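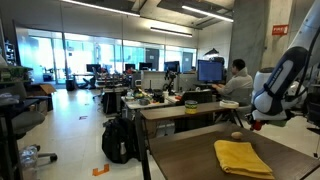
Ticket: Erna keeps stopping halfway through the folding routine, joint 4 following error
Site: Cikville lab
Status: Closed (see last entry)
Opened: Tuesday, October 8, 2019

Entry 1 – opening the ticket

OK, so Erna is doing it again. For whoever picks this up who hasn't had the pleasure, Erna is the big arm at the two wooden tables, and she has been dropping out with a following error on joint 4 since we moved the towel job over to her. She gets through the pick fine, she starts the swing across toward the far table, and somewhere in that swing she just stops dead with the brakes on and the pendant complaining. I clear the fault, I jog her home, I start again, and she'll run happily for an hour and then do it twice in ten minutes.

What I know so far:
Controller is on the Clarnon 2 software, same version we've had since March.
Payload is set to 600 grams, which was right for the old gripper.
Speed override was at full when all of these happened.
Nothing hit anything. I was standing there for three of them.
The small round object on the near table and the can and tape on the far one all get handled by the same program, and I've had the stop with each of them, so I don't think it's the towel.

I've left her at full speed for now so I can catch one with the trace running. Please don't "fix" it by turning her down to half, because then I can't see it!

Entry 2 – got a trace

Caught one right before lunch. The commanded position and the real position for joint 4 run along together nicely and then, about two thirds of the way through the swing, the real one falls behind in a sort of hiccup. It catches up, falls behind again, and the second time it goes past the limit and she trips. The limit is 1,000 counts. Normal running sits way under that, so it isn't a case of the limit being set too tight and I'd rather not touch it.

The motor current jumps at the same moment. So joint 4 is pushing against something, or thinks it is. My money is on the brake dragging. I've had a brake do this on a different arm and it drove me nuts for a month, so I'm probably biased.

Entry 3 – brake test

Not the brake. I ran the brake check from the service menu cold, and again after an hour of running, and got a clean pass both times. I also moved joint 4 on its own from one end of its travel to the other, slow and then fast, with everything else parked at home. Smooth as butter. No hiccup at all in the trace.

So it only happens when the other joints are moving too. Which should have been a clue, and I spent the rest of the afternoon looking at the wrong thing anyway (I swapped the encoder cable at the cabinet end, no change, swapped it back – writing it down so it doesn't get done again).

Entry 4 – payload

Had a think about it overnight and went back to the payload number. We changed the gripper fingers when the towel job came in, and the longer ones weigh more. I took the gripper off and put it on the kitchen scale from the bench. 700 grams with the fingers on, and that's before she picks up anything.

So I put 700 in for the empty tool and ran the payload identification again with a folded towel in the fingers, and saved that as a second payload that the program switches to after the pick. The center of gravity had moved out toward the fingertips too, as you'd expect.

Result: better, but not gone. The trace looks a lot calmer in general, and the ordinary wobble at the start of the swing has shrunk. She still tripped once late in the day, same spot, same hiccup. I was really hoping to close this one today. Keeping the new numbers because they're right and the old ones were wrong, but this wasn't the cause, or at least it wasn't all of it.

Entry 5 – reply from Kawaguchi

Wrote to Kawaguchi support with the trace attached. They came back the same day, which I appreciated. They asked three things: are the mounting bolts at the right torque, has anybody changed the cables on the outside of the arm, and does it always happen at the same place in space or just at the same point in the program.

Bolts: checked with the torque wrench, all good, none of them moved.

Same place or same point: good question, and I didn't know. I shifted the whole program sideways a hand's width and ran it until it tripped. Took most of the morning. It tripped at the same joint angles as before and the gripper was somewhere different. So it follows the pose of the arm, and the tables and the stuff on them are off the hook.

Cables: well. That's the next entry.

Entry 6 – it's the cables

The gripper cables run along the outside of the links, held on with straps. When the new fingers went on, the gripper cable got re-routed to give it more reach at the wrist, and the slack for that came from the loop at joint 4. I'm fairly sure I'm the one who did that.

With the arm at home there's plenty of slack and it looks perfect, and that's why I walked past it for days. But I jogged her by hand slowly into the exact pose from the trace, with joint 5 rolled over the way it is in the swing, and the bundle comes up tight as a guitar string over the edge of the elbow housing. Joint 4 then has to drag the whole bundle over the edge to go any further. It catches, slips, catches again. There's your two hiccups.

It also explains why moving joint 4 alone was fine, and why she was worse on some days. The bundle creeps a bit through the straps as she runs. After I'd pulled it about while swapping things, she'd be good for a while.

There's a shiny rubbed patch on the outer jacket of the gripper cable. I went over it with a flashlight and can't find any place where it's gone through. I rang it out with the meter while wiggling it and got no dropouts. I've put spiral wrap over the patch and ordered a new cable anyway.

Entry 7 – the fix

For the next person who has to route this, here's what I did, in order:

1. Arm to home, power off at the cabinet, lock on.
2. Open all the straps from the wrist back to the elbow. Leave the ones at the base alone.
3. Pull slack forward from the base loop. There's more down there than you'd think.
4. Make the loop at the elbow first, big enough that your fist fits through it. Close the strap on each side of it snug.
5. Then make the loop at the wrist from whatever is left over.
6. Close the straps in between so the bundle can slide a little.
7. Power on, slow mode, and jog joints 4 and 5 to both ends of what the program uses, together. Watch the bundle the whole way with one hand on the enabling switch.

Do the elbow before the wrist. I did it the other way around first time and ran out of cable, and had to open the whole lot up again.

I marked the bundle with silver paint pen at each strap, so if it creeps you'll see the mark has wandered out from under.

Entry 8 – soak run

Ran her at full speed for two days on the normal mix. Over 1,000 cycles, no trips. The peak error on joint 4 during the swing is now a small fraction of the limit and the current spike is gone from the trace. The paint marks are where I put them, except the one just past the elbow, which has moved about the width of a pencil. I'll look at it again when the new cable goes in.

Sent the before and after traces to Kawaguchi so they can close it on their side. They suggested a proper dress pack with a spring return, and sent a price, and I've passed the price along and am not holding my breath.

Entry 9 – closing

New gripper cable came and is fitted. Routed as in entry 7, paint marks redone. Old one is in the bottom drawer of the white bench with a tag on it, and it works, so please don't throw it out. Payload numbers are saved in the backup along with the old ones, labeled by finger length.

Added to the monthly check sheet: look at the paint marks, and jog 4 and 5 together through the swing in slow mode. If you change fingers, do both of those the same day and weigh the gripper while it's off.

Closing this. Reopen it if she trips on 4 again, and attach a trace, please!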